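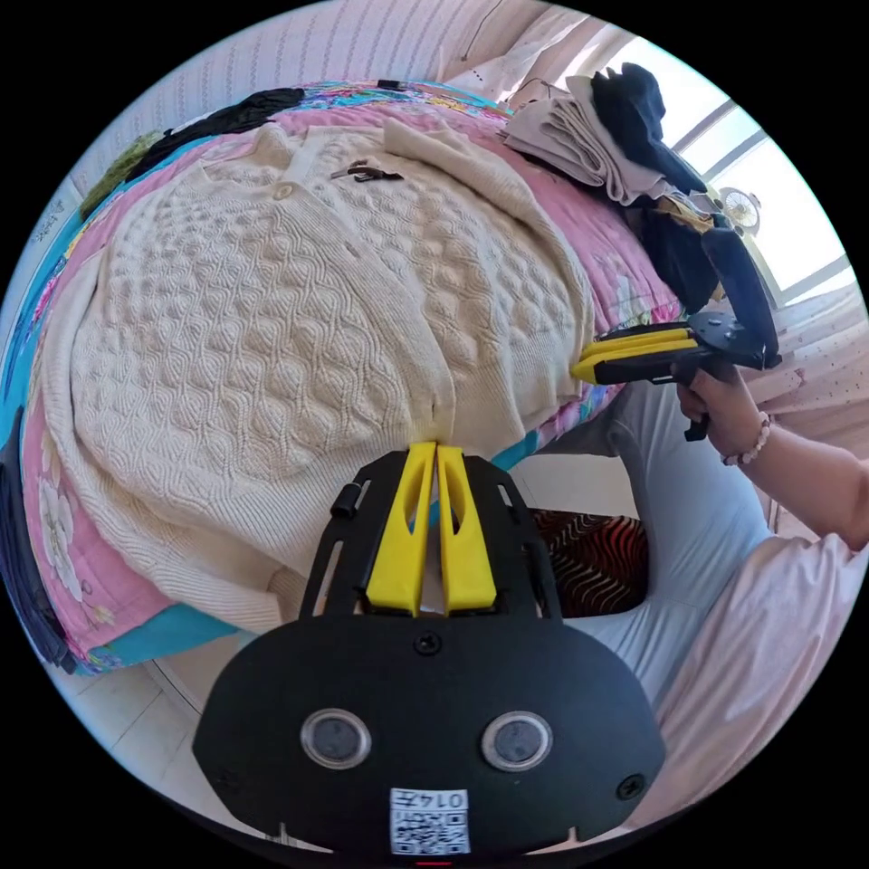
How to Fold a Chunky Cardigan So It Keeps Its Shape

July, by the Murgate Home Notes desk
Reading time: 4 minutes

I put off folding my heavy knits for years. They went on hangers with everything else, and by the end of winter every one of them had grown a pair of little peaks at the shoulders and dropped an inch or two at the hem. A cable-knit cardigan is heavy for its size, and all that weight pulls on two small spots when it hangs. So now I fold them, on the bed, usually in the afternoon when the light is good and the fan is going, and I've gotten quite fond of the job.

You don't need anything special. A bed is better than a table for this, I think, because the cover grips the wool a little and keeps it from sliding around while you work. A smooth cotton bedspread is ideal. If yours has tufts or fringe, lay a sheet over it first.

Before you start

Empty the pockets, if there are any, and take off anything you've clipped or pinned to the front. Hair clips are the worst for this! I park mine on whatever I'm folding and then find them months later, after they've left a dent in the knit or snagged a loop. Put the clip on the nightstand, not back on the cardigan (I say this to myself as much as to you).

Now look the thing over. Check the cuffs and the ribbing for loose ends, and give each button a gentle wiggle. A button that feels wobbly in July will be gone by the first cold morning. If the cardigan has been worn more than a couple of times since its last wash, wash it and dry it flat before it goes away for the season.

Folding it

1. Lay the cardigan on its back and spread it out all the way, sleeves too. Smooth it from the middle toward the sides with flat hands. Don't tug on the cables, just pat them until they sit where they want to sit.

2. Bring the two fronts together. I fasten the top button and one near the bottom and leave the others alone. Fastening every one makes a stiff ridge down the middle on a thick knit.

3. Turn it over so the back faces up. Hold it by the shoulders and the hem and move it all in one go, or get someone to help if it's a long one.

4. Fold one side in toward the center, by a third or so of the width, and lay that sleeve straight down along the body. If the sleeve is longer than the body, turn the cuff back up.

5. Do the same on the other side. The sleeves should lie next to each other. If they overlap you'll have a lump right in the middle, and the lump will still be there in October.

6. Fold the hem up to the middle, then once more to the collar. For a very bulky knit, stop at one fold and give it more room on the shelf.

Turn it over, and you should have a soft, squarish bundle with the button band on top.

Stacking

Beige and cream things go in one pile at my house, dark things in another. Navy and black wool sheds, and I spent a whole evening once picking dark fuzz off a pale sweater. If you must mix them, slip a pillowcase between. Three heavy knits to a stack is plenty. More than that and the one at the bottom gets pressed flat, and those lovely raised patterns take a while to come back.

Wait until the clothes are completely dry before you close the drawer. If the room is muggy, leave the stacks out by a fan for an hour or two. A strip of cedar is nice as well, tucked in at the side where it won't touch the wool.

When you take the cardigan out again, shake it gently and let it lie flat overnight. Most of the creases drop out by morning, and a little steam held well above the knit will take care of the stubborn ones.

We use cookies to remember your reading preferences. By continuing to browse Murgate you agree to our cookie notice.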